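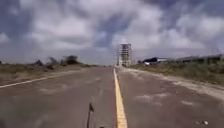
Roel Dijkstra, minutes secretary (and roads and tracks rep)

Last updated: 01/03/2026

Print this page | E-mail this page

Minutes of the roads and tracks group, trial of the Pusutine road inspection service

There were 7 of us at the table and two more on the phone, though one of the phones kept dropping out near the end, so if you were on that one and I've missed something you said, ring me and I'll fix it. Efraín Quispe was in the chair. Last minutes were read and passed with one change (the culvert is on the Dritholm side, my mistake, sorry!).

1. What's on offer

For anyone who missed the August meeting, Jinuvis have offered us their Pusutine service on trial. They bring a small wheeled robot, run it along whichever bits of road we nominate, and send back pictures plus a list of surface faults with a location for each. We don't buy the machine. We pay by the kilometre and they do the driving, the batteries and the paperwork.

I'd gone through the first batch the night before with a cup of tea and I have to say I enjoyed it more than I expected. You get the yellow centre line running dead straight off towards the tower, the white edge line on the left, and plenty of sky. More to the point, you get the surface. The sandy patches show up well in both lanes, and on the right you can see where the shoulder has crept onto the bitumen. That's the very thing we've been writing letters over for two years, so it was nice to see it from down on the road for once.

2. What we liked and didn't

Efraín liked that the report splits sand from real surface damage. Our old spreadsheet called everything a "defect" and the grader ended up going out for things a broom would have fixed. He read out a few lines and most matched what people round the table knew already.

I was less keen on the sharpness. The pavement close up is quite soft, and I wouldn't want to pick a hairline crack from it. There are a couple of small white specks in the right lane, down near the bottom, and I couldn't tell you whether they're pebbles or rubbish. Also the aerial pokes up into the picture. It doesn't hide much but I'd ask them if it can be moved back a bit.

The list ran to 259 entries, which got a groan. Efraín sorted it while we were talking and 74 of those were marked "sand or loose material", so that part could go straight to the sweeping crew. We didn't get through the rest. I'll put the full list in the shared folder and would everybody please look at their own stretch before next time.

3. Questions for Jinuvis

We came up with these, in no particular order:

- Can they run both directions, or do we have to book each lane as its own job?
- Who puts out the signs and the follow vehicle, and is that in the price?
- Do we keep the pictures if we stop paying?
- What happens in crosswinds? (The Vuorinen end gets terrible wind and I can see a light machine having a rough time.)

There was a bit of back and forth over the last one. Somebody thought the wind would only matter for the dust, and I said dust was half the point. We left it there.

4. The other quote

Vuorinen has a local contractor who'd do it from a ute with a camera on the roof. It's cheaper per kilometre but there's no fault list, so one of us would be sitting there going through footage, and I think we all know who that would be. I'm not saying no, but I'd want the hours written down first. Efraín asked for both prices on the one page so we can compare them properly.

5. Decisions

Moved by Efraín, seconded by me: that we carry on with the Pusutine trial for one more run, on the Dritholm road only, and hold off signing anything longer. Carried, with one against (too dear, and he asked for that to be written down, so it is).

Actions: I send the questions to Jinuvis and ask about the aerial. Efraín does the price page. Everybody checks their stretch on the list.

6. Other business

The key to the sign shed is missing again. Please check your gloveboxes.

We finished up a bit after nine.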